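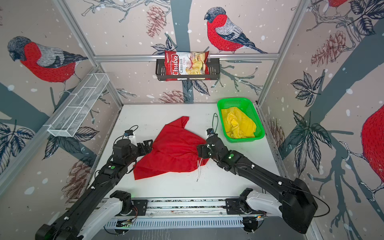
Sábado, banco de tela, tercera tanda

Sesión de mañana con los dos brazos sobre el raíl. Paño rojo en el centro, arrugado de partida; el amarillo queda en la cesta verde y no entra en la prueba. Fondo de camachuelos y piñas, el mismo de toda la serie.

Se compara la política base con la variante Lungu, que retrasa el cierre de la segunda pinza hasta que la primera ha fijado una esquina y levantado un pliegue. La hipótesis de Bảo Từ es que el cierre simultáneo falla por tensión prematura: la tela se desplaza antes de que el segundo agarre esté resuelto.

Protocolo: 50 episodios por condición, 3 semillas, estado inicial aleatorio. Éxito si ambas esquinas quedan sujetas y la tela extendida sin reintento. Los reintentos se anotan aparte.

El conjunto de entrenamiento sigue en 193 demostraciones. Otis Thibodeaux propone ampliarlo antes de comparar nada; prefiero cerrar primero esta tabla con los datos congelados.

Incidencias: 2 episodios descartados por pérdida de sincronía en el registro de Urum – hay que repetirlos con la misma semilla. El brillo del paño sigue degradando la detección de esquinas cuando el pliegue apunta hacia la pared trasera.

Pendiente para diciembre: repetir con el paño amarillo y separar en el análisis el error de percepción del error de agarre.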